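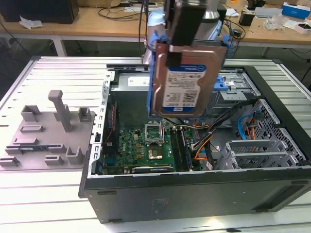 Blog > Home stuff > Getting rid of things

OK so. Quick one before dinner because I keep saying I'll write this up and then don't. The great photo clear-out. Four months of it, on and off, mostly off.

Background for anyone new. When my aunt's house in Harnstead got sold, I ended up with all the family pictures. Prints, slides, a tin of negatives, plus every digital photo anyone in the family had taken in the last twenty-odd years, on whatever they happened to be on. Memory cards. A phone that needs a charger they stopped making. Old computers. Discs with "XMAS MISC" written on them in marker, four different ones, all different christmases.

It sat in the hall closet until November. Then the closet door stopped closing and I had to deal with it.

First mistake: I started with looking. Do not start with looking. Sat on the floor at 9 in the morning with one envelope and at lunch I was still on the same envelope, crying a bit about a dog. A good morning but zero progress.

So I made rules. I'm bad at rules but these mostly stuck.

Sort by decade first, nothing finer. I tried doing it by year and it was hopeless, half the prints have no date and everybody in my family wore the same coat for ten years. Decade is fine. Decade in a shoebox, lid on, next.

Blurry goes. Thumb goes. Fourteen pictures of the same lake, keep the one with a person in it. I felt awful about the lake for one evening and haven't thought of it since.

Duplicates go to cousins. Big envelope each, mailed out with no note, which got me some confused phone calls.

Digital was worse than paper. Way worse. With paper you can see how much there is. I copied everything into one folder first and didn't sort anything until it was all in there, and I'm glad, because my old way was to sort as I went and I'd wind up with folders called "new" and "new new" and "sort this". The one folder was horrible to look at for a few weeks. Then I ran a duplicate finder over it overnight and in the morning a huge chunk was just gone. Same beach trip saved over and over, from every time somebody got a new computer and dragged the whole lot across to be safe.

After that I did 2000 pictures a week. Sounds like a lot, isn't, when most of them are somebody's ceiling. Did it in the evenings with the TV on. Keep, delete, keep, delete, delete, delete. If I had to think for more than a breath it was a keep. My sister says that's cheating and maybe, but it kept me moving and I can always go round again.

The slides I sent out. I priced a scanner, I borrowed a scanner, I scanned six slides and they came out purple. Gave the scanner back. There's a little shop in Flollitwood that does them, you bring the carousel in and get it back with a thumb drive. 400 slides. Not cheap — I'm not going to say what I paid as my husband reads this — but they came out lovely, you can read the price on the gas station sign in one of them. Took longer than they said. Call before you go, the hours on the door are wrong.

Labeling. OK this is the part I'd tell anyone to do this week, even if you do nothing else. Sit down with the oldest person in your family who'll put up with it and ask who everybody is. I did 2 afternoons with my mother and a pot of coffee and recorded the whole thing on my phone. She got through the fifties box and half the sixties. There's a man in a hat who is in everything, every wedding, every picnic, and I'd always figured great-uncle. Nope. Neighbor. Just came along to things! There are people in that box she's the last one alive to know and I nearly left it too late with the other side of the family. Did leave it too late really. The Tsuchiya box, which is my husband's side, has a whole page of kids on some steps and no names at all, and no one left to ask. We're keeping it anyway.

Pencil on the back, soft pencil, near the edge. Not pen. I used pen on the first few and it came thru on the one behind.

Things I bought: acid free envelopes, two flat boxes with metal corners, and a pair of cotton gloves which I wore for one day. Things I didn't need: the gloves. Also the label maker.

Where it all lives now. Prints in the boxes on the top shelf of the bedroom closet, not the basement, not the attic. Digital on the computer, plus a copy on a drive at my sister's, plus online. I'd gone with an album site called Emumis for the online one as it's easy for my mother to use, big buttons, she can leave comments. She leaves a lot of comments. She has opinions on everyone's hair.

Still to do: the negatives (no idea). The camcorder tapes (not looking at those until spring). A bag of loose album corners I can't seem to throw away. And the frames, I've got a stack of empty frames now and nowhere to hang anything becuase we still haven't painted the hallway.

Anyway the closet door closes. Somebody asked in the comments last time if I'd do a printable of the sorting rules, yes, will try, give me a couple weeks. And if you've got a trick for getting photos off those sticky magnetic album pages please tell me, I've tried dental floss and I've tried the hair dryer and there's one page I don't dare touch.

Right, dinner.

Get new posts by email! Enter your address and click Subscribe. You can unsubscribe at any time.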